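Workshop tips: living with a hand-held gripper

Posted Apr 22, 2024 by Yasir Zaidi, Purnby

Shoaib Sandhu has asked me to write down the house rules for the grippers, mostly so that he can stop reciting them at people over their tea. They apply to everyone, including Shoaib.

Pads first. Look at both before you start, and look at the edges as well as the middle. A pad that has begun to curl will catch on whatever you pick up, then you will blame the cup. Trim loose strands with scissors. Do not pull them. I pulled one in June and got the whole pad.

Wipe pads with a barely damp cloth. Washing-up liquid makes them slippery, and a slippery gripper is a very expensive pair of chopsticks.

Keep cables off the route between table and bin. If they must cross the floor, tape them down flat, or stand on them yourself and find out why.

Hold thin plastic low down, near the base, where it is stiffer. Squeeze until it stops sliding and no further. A cup that crackles is complaining.

Fold the bin bag well over the rim before the first run. A bag that slips in halfway through takes the rest of the morning with it.

Anyone helping by hand keeps that hand clear of the fingers while they are closing. We say "hands" out loud and wait for an answer. It feels daft for the first 27 goes and then you stop noticing.

One object between the fingers at a time. Two is showing off.

Bin end and table end:

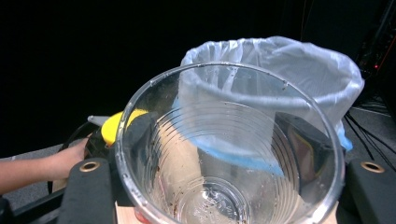
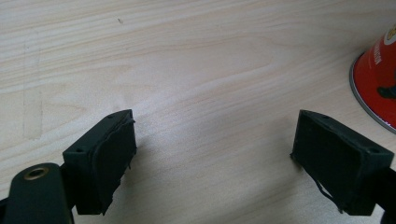

Put the date of every pad change on the sheet by the door. The Ullitz pads are good for over 200 grips if you treat them decently; the Galix ones I would not trust near anything with a handle. Shoaib disagrees and has written so on the sheet, in capitals.

Screws get checked when the pads do. Finger tight, then a quarter turn. If you find a screw on the floor, it belongs to something, so please don't put it in the jar with the others and walk off.

Spare pads are in the second drawer down, under the sandpaper. Take the last packet and you order the next one.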